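Rirngate Desk, the Off-Season Test
Posted 2019-03-06 by Tormod Hedlund
Filed under: Software Reviews

Football is over, the phone has gone quiet, and your players have remembered they have families. It's the time of year when people in our line of work buy software. I am no stronger than anyone else, so I took a paid subscription to Rirngate Desk and moved my whole player sheet over from Myklebust, the package I had been complaining about since November.

Rirngate Desk is bookkeeping and line management for small shops. You load your players, set their limits, pick the sports you want to offer, and it grades the tickets and tells you who owes what. It does not take bets for you and it has no call center. If you want someone else to answer the phone, stop reading and go buy a different thing. 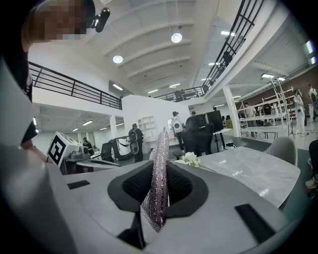
Getting set up

The import took my old file on the second try. The first try failed because I had a comma in a player's nickname, and the error message said "Row issue." I have 132 active accounts. Finding the row was a nice way to spend a morning.

After that it went well. Limits can be set by player, by sport and by bet type, and a change takes hold right away. Myklebust used to wait until midnight, and if you have ever cut a hot player's limit at lunch and watched him hammer you until bedtime, you'll know what that's worth.

Daily use

The main screen shows open action, exposure by game and the weekly figure, and that's it. I like it. My old setup had a weather panel. I offer mostly indoor sports in March.

Basketball grading was quick, with totals and halves usually settled before I'd finished looking up the score myself. Hockey was fine except for one shootout game, where the total came in a goal short and two players wrote to me in language I won't repeat. Support answered the same afternoon. A man named Gøran Bakke fixed it, apologized, and asked if I'd like to hear about the premium plan.

Handball and darts are in there too, if your players have reached that stage of the winter. Mine have. Ulla Lunde, who splits a sheet with me, put up darts as a joke and it's now our third biggest sport. The darts lines are thin, though. You get match winner and little else, and the props have to be typed in by hand, one at a time, in a box about as wide as a postage stamp.

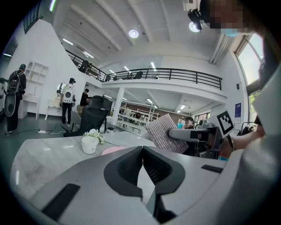

White flowers and a small white cup on the marble-patterned table.

Reports

You get 3 report styles: daily, weekly, and something called Hotthorpe View, which as far as I can tell is the weekly one sideways. The weekly report is the reason to buy this. It breaks out hold by sport and by player, and it showed me that a fellow I had down as a steady loser was beating me at college basketball and giving it all back on parlays. I raised his parlay limit. He thanked me!

Exporting is weaker. The file comes out with the dates as text, so every Monday I fix them by hand and think dark thoughts.

What it costs

I pay $400 a month, flat, up to 150 accounts. Per-head pricing would be cheaper for me in summer and a good deal worse in the fall, so do your own math on your own sheet. There's no annual discount. I asked, and Gøran told me about the premium plan.

Gripes

The phone version logs you out if you so much as glance at another app. There is one alert sound and it's a duck. Player messages can't be searched, so any argument over what was said on Saturday means scrolling back to Saturday.

Would I keep it?

I'm keeping it through the summer. Baseball is the real test, with all those run lines and late pitching changes, and I'll update this page once the season is properly going. Shops with a handful of players don't need it and should stay with a spreadsheet. If you carry a full sheet and want to offer something between football seasons without typing every ticket twice, it does the job.

Score: 7 out of 10. Would be an 8 without the duck.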